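The Parking Garage Thefts

I love a police scanner. I want that on the record before I tell you anything else, because people hear "my wife spent the whole fall chasing a theft ring" and they picture some grim woman with a corkboard. I'm not grim! I do have a corkboard. It came with the apartment.

My beat at the Wesmont paper was crime and courts, and in Wesmont that had meant bikes, mostly, and one memorable goose. Then in October the calls started coming from the parking garage on Nuston Street. 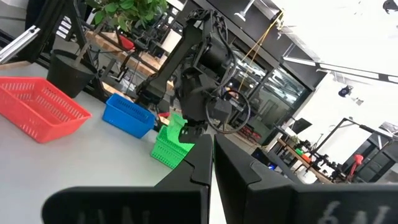
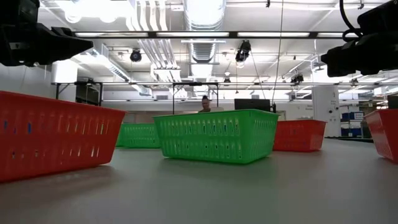
Red plastic basket at the left in both.

The first report was a purse. A woman getting off the late shift at the hospital had set it on the roof of her car while she dug for her keys, and a man in a gray jacket walked by and took it. He didn't run. She told the officer he said "Evening" to her, and she said "Evening" back, and it was only when she got the door open and reached up that she understood what had happened.

The second was a laptop bag, same garage, level three. The third was a purse again. The man said "Evening" every time.

I was thrilled. I know how that sounds. But I'd been writing up noise complaints for months, and now I had a thief with manners, and my editor, Aatos Toivonen, who had worked in big cities and never let you forget it, came out of his office holding my copy and said, "He greets them?"

"All three!"

"Go talk to them again," he said. "Ask them how he says it."

It was the best assignment I ever got. I went back to all three with my notebook, and sat in three kitchens, and asked three tired women to do an impression of a man saying one word. The nurse did it flat. The second one, who taught middle school and was still furious, did it with a little dip of the head. The third was Iraís Cortés, and she closed her eyes first.

"Evening," she said, and she stretched the front of it, eeevening, like somebody opening a door on it. Then she opened her eyes and said, "That's a man who used to work a front desk."

I wrote that down and underlined it until the pen went through the page.

Iraís had been a night clerk herself, years back, at a hotel out by the highway. She told me there's a voice you get. You're alone from eleven to seven and people come in wet and mad and lost, and you find one tone that works on everybody and you wear it like a vest. She said she'd still know it anywhere. She had lost her mother's rosary in that purse, and forty dollars, and a library card, and she only wanted to talk about the voice.

"Did you tell the police that?" I asked.

"I told them he was polite. They wrote down 'polite.'"

So off I went to the detective. He was a patient man with a cold, and he let me get all the way through it before he said that he couldn't exactly put out a bulletin for an accent on a word. Fair enough! But he did let slip that the garage had a gate system, a Clusteck, and that it kept a record of every ticket pulled and every ticket paid, and that he had a printout for the night of the third theft sitting on his desk. He patted it. It was thick.

"How many cars?" I asked.

"In and out, 1,055."

"And how many of those have you looked at?"

He blew his nose.

I couldn't get the printout, of course. It was evidence, and I was a reporter with mustard on her sleeve. What I could do was go stand in the garage, and I did, for six nights, with a thermos and a flashlight and my husband's enormous coat. I recommend it, I do. A parking garage at night is a wonderful place if you give it a chance. You hear every car find its level. You learn who talks to themselves on the stairs. There was a saxophone player who practiced on the roof because his building wouldn't have him, and he was terrible, and by the fourth night he was a little less terrible, and I clapped.

Nobody in a gray jacket came by.

On Sunday I took the night off and went to Iraís's place with a pie, and we got to talking about hotels again. She asked me which ones had closed. I'd never thought of it. I'd been looking for a thief, and she'd been sitting there all week looking for a clerk.

There were two. The one by the highway where she'd worked had been gone for years. The other was the Kälin, downtown, four floors of brown brick and a lobby with a fish tank, and it had shut its doors at the end of summer. It was one block from Nuston Street. I had written the story on its closing myself — a short one, page six, with a line about the fish going to the elementary school.

"You talk to the staff?" Iraís asked.

"I talked to the manager."

"Not the night man."

"No," I said. "I went in the afternoon."

She cut herself another piece of pie and didn't say anything, and she didn't have to.

It took me two days to find out that the hotel's employees used to park in the garage on Nuston, on level three, on a monthly pass, and that the passes ran to the end of the year. A man with a pass wouldn't pull a ticket. He'd wave his card at the gate like he had for a decade, and he'd go up the ramp to his old spot. I ran back to the newsroom with this. I mean I ran, in the coat.

Aatos read my notes standing up. Then he sat down and read them again.

"You take this to the detective," he said. "Tonight. You don't print a word of it until he's done."

"But it's mine!"

"It's still yours. It'll be yours tomorrow."

The detective was over his cold by then and much quicker. He called the garage company while I was sitting there and asked for the pass records, which were a separate list, and it seemed the people who'd sent him the first list hadn't thought to send the second. He asked how many passes. He repeated the answer for me, kindly, with his hand over the phone: 547. Then he asked how many belonged to the hotel, and wrote down a 3, and turned the pad so I could see it.

They picked him up later that week on the ramp. He was in his car with the heater on, and he'd been sleeping there since he lost the room that came with the job. He had most of it in the trunk. The laptop was still in its bag. The cash was gone, but the purses were lined up neatly, with everything put back in them, like a lost and found. When the officer knocked on the glass he rolled the window down, and you can guess what he said.

I went to the arraignment. I'd been so excited for so long that I hadn't thought about how it would be to see him, and he was just a man in his sixties with a good haircut growing out. He owed 1,377 dollars to a storage place that had his furniture. His lawyer mentioned it as if it were a detail, and the judge moved right along, and I wrote it down and looked at it for a while.

Iraís had come too. She sat next to me in her church coat with the purse on her lap — they'd given it back to her that morning, rosary and library card and all. When they led him past our row he saw the purse, and then he saw her. I thought he'd look away.

"Morning, ma'am," he said.

"Morning," said Iraís, in exactly the same voice, the vest voice, the eleven-to-seven voice. He stopped so short that the bailiff bumped into him.

I put it in the story. Aatos took it out, and I put it back, and we went around like that until the desk was yelling for the page. It ran on the front, below the fold, with the whole exchange in it. The storage place called me the next day to say that a woman had come by and asked what it would take to keep his things another month. They wanted to know if she was family.

I said I'd have to check, and I got my coat.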